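Intro to Political Communication — Unit 4 notes, attack ads and backlash

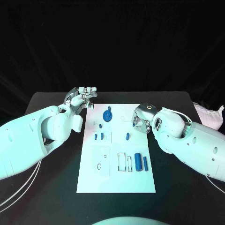
Backlash = voters punish the sponsor, not the target. Most likely when the attack is personal, when it runs late, when there are only 2 candidates.

Main case: Grunstead mayoral race. 32 ads coded by tone, more than half negative. Zendlow camp went after the incumbent's family in February — own favorables dropped, turnout flat. Compare Wutach, three-way race, third candidate picked up the angry voters.

Terms to know: contrast ad, surrogate, inoculation, earned media

Surrogates do the dirty work so the candidate can stay above it. Doesnt always hold up, see Åberg reading, section 2.

Response papers due before teh midterm, one page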